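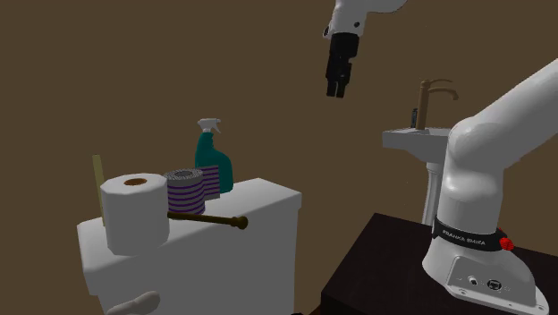
Grevo car, fuel starvation in long left-handers, entry for April 2, 2022. Same complaint as at Tuvodcombe in March: the engine goes flat from the middle of the turn to the exit, then picks up again once the car is straight. Baptiste has been on gearboxes until now and asked what the float in the carburettor does. It does the job of the float in a toilet tank like the white one at the lower left: fuel comes in, the float rises, the needle shuts the inlet. Tip the tank on its side and the float no longer knows where the level is, and a long corner does much the same to the bowl. He had it after that and we got on with stripping the carb.

Condition as removed. Bowl clean, a little grey dust in the bottom. Inlet filter clean. Needle has a faint ring on the tip but seals when held shut and blown through. Float hinge free, no rubbing marks on the bowl wall. Gaskets fine, reused the front one and replaced the rear. Main jets are the ones listed on the winter sheet, so nobody has swapped them without writing it down.

Float height was 4 mm lower than the sheet says it should be. I measured it again with the other gauge and got the same answer, then asked Baptiste to do it without telling him my reading. Same again. The adjuster lock screw was tight, so I don't think it moved by itself. My guess is that it was set with the bowl on the bench and the car's rake forgotten. I did the winter build, so that one is probably mine.

A low float would explain part of it. Fuel goes to the right in a left-hander, the left side of the bowl uncovers sooner when there is less in it, and the jet on that side draws air. It doesn't explain why the fault got worse through the run at Tuvodcombe. The driver said the first laps were fine and it was bad by lap nine. The float height would have been wrong from the start.

So looked at supply as well. Fuel pressure at idle normal. Held the engine at a steady speed and brought it up in steps of 500 rpm with the pressure gauge taped where we could both see it. Steady until the last 1,000 rpm before the limiter, then it sags and the needle shakes. Backed off, it recovers straight away. Did it again with the filler cap loose and there was no difference, so the tank vent isn't the problem on the stand. Can't rule it out on the track with the tank sloshing about.

Changed the line from tank to pump. The old one looked fine outside but felt soft near the rear clip, and when I cut it open there the lining had come away in a flap. I've kept the piece in a bag on the shelf over the vice. Please don't throw it out, I want to show it to Bonifacio. With the new line fitted the pressure still drops a little at the top but the shaking has gone.

The pump itself is the Sakamoto one that came off the old car. I have no hours for it. Output into the can looked healthy, but that is with no load on it and no heat. We have a spare, untested. I would sooner run the known one at the test and carry the spare than fit both unknowns together.

Put the float back to sheet height with the carb on the car and the car on its race ride heights. Checked through the sight plug, fuel just at the lip. Rocked the car side to side by hand and got a dribble out of both sides, as expected. Plug back in with a new washer.

Did not touch: ignition timing, plugs, main jets. Plugs on the left bank are paler than the right. I'd like to see them after a run on the corrected float before anyone goes up a jet size. Last season we jetted round a fault and then spent most of a meeting getting back to where we began.

Bonifacio rang while we were bleeding the line. He thinks we should baffle the bowl before Otevside and says he has a set cut for the other car that would fit with a bit of filing. I've no objection to baffles but would like one run without them, otherwise we won't know which change did the work. He wasn't very happy with that. Otevside has shorter turns than Tuvodcombe, so if the car is good there it doesn't prove much, and he has a point. Agreed he'll bring the baffles and we fit them at lunch if the first session shows the flat spot again.

Baptiste refitted the air cleaner and found the stud thread starting to pull. Ran a die down it and it took the nut, but it wants replacing. None in the drawer.

Leak check: engine run up to temperature, left for up to an hour with the pump on, tissue wrapped round each joint. Dry at the pump and the regulator. Slight damp at the carb inlet union. Nipped it up, wiped it, ran it again, dry. Look at it again before the car is loaded.

Still to do:
Air cleaner stud, order a pair.
Mark the new line with paint where it passes the rear clip, and look at whether the clip is too tight. The flap was right under it.
Copy the corrected float figure onto the Otevside setup sheet and add a note to set it at ride height, on the car.
Bench test the spare pump.
Ask the driver which part of the corner it starts in. "Middle" has meant different things on different days.
Drain the test fuel out of the can and label it. It is next to the parts washer at the moment, without a lid.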